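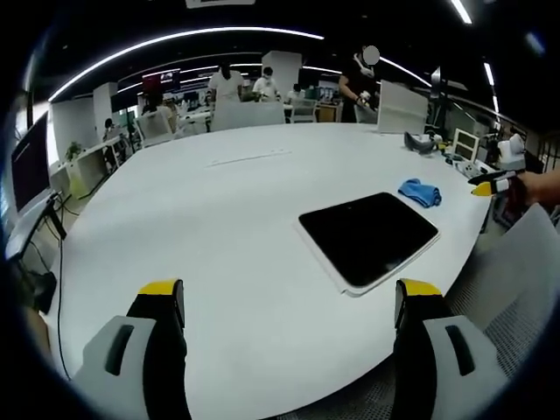 A shared table seen from one hand-held gripper, with a second gripper reaching in from the right and a tablet and a blue cloth between them.

How to share a table when you record with hand-held grippers

Recording with hand-held grippers is the most fun part of our work, and I will happily tell anyone who stands still long enough. You pick up the tool, you do a small everyday job with it, and a robot arm may later learn from how you did it. But the quality of the recording is mostly decided by dull habits — where you stand, what you leave on the table, when you speak. These are the house rules we use at Jesex, with the steps in the order we follow them. They work for one person, and they work even better for two.

Before you start

Agree on the task in one sentence and say it out loud. "Wipe the tablet screen and put the cloth back" is a good task. "Clean up" is not, and you will end up with two people doing two different things.

Pick a working area on the table and mark the corners with low-tack tape. Anything you will touch goes inside. Everything else can stay on the table, but it goes to the back or the far side and it stays there for the whole batch. Headsets, chargers and controllers love to creep forward during a long afternoon!

Check each gripper:

1. Close the fingers fully and look for a gap between the tips.
2. Wiggle each tip. If it moves on its own, swap it.
3. Look at the lens and wipe it with a dry lens cloth. Keep that cloth separate from any cloth used in the task.
4. Open and close eight times at normal speed. You want the same feel every time.

Push chairs in or roll them well away. A chair you bump with your hip shows up as a jerk in the motion, and those are a pain to find later.

Tell the people around you

We record in an open room with people working behind us, and that's fine. A normal busy background is good for the data. What matters is that everyone knows. Put the sign up at the end of the table before the first take, and ask anyone in view if they are okay with being recorded. If the answer is no, turn the setup or wait. Do not talk anyone into it. Faces get blurred before anything leaves the team, but blurring is the second step and asking is the first.

Screens need the same care. Lock monitors that face the table. Turn a tablet's display off unless the task needs it on.

Running a take with two people

Mieke Wouters wrote our first version of this section after a batch of 72 takes, of which we threw out 23 for crossed wrists. Things are a lot better now.

One person leads. The leader says "ready," waits for "ready" from the other side, and then says "go." After that, no talking until the leader says "done."

Start with both grippers inside the camera's view, fingers open and not touching anything. Hold still for a slow breath. Do the same at the end.

Keep your own side. The person on the right works from the right, and the other gripper waits until that one has backed off. If an object has to change hands, the giver holds steady and the taker moves. Never both at once.

Work at the speed you would use at home. New people go far too slowly, as if the table were made of eggshells. Soft things like cloths take some practice — pinch a fold near the edge, lift, check that you have it, then move.

If you drop something, keep going and pick it up again with the gripper. A recovery is worth keeping. If you grab it with your bare hand, call "stop" and label the take as broken.

What makes a take bad

A tip hidden behind the other gripper for most of the move. A bare hand doing part of the job. A tool lowered under the table edge mid-task. A person who said no walking through the view, in which case you delete the take right away and write down that you did.

Afterward

Label while you still remember. Each take gets the task sentence, the names of both tools and one of three marks: good, recovery, broken. Lies Verhoeven checks a sample of 53 takes from every large batch and sends back any that don't match their label, and I've learned a ton from the ones she returned to me.

Put the grippers back in their holders with the fingers open. Peel off the tape. Take the sign down, too, so people know the recording is over.

Last updated 28 June 2023. The next full review of these rules is in December, and suggestions are welcome any time before that.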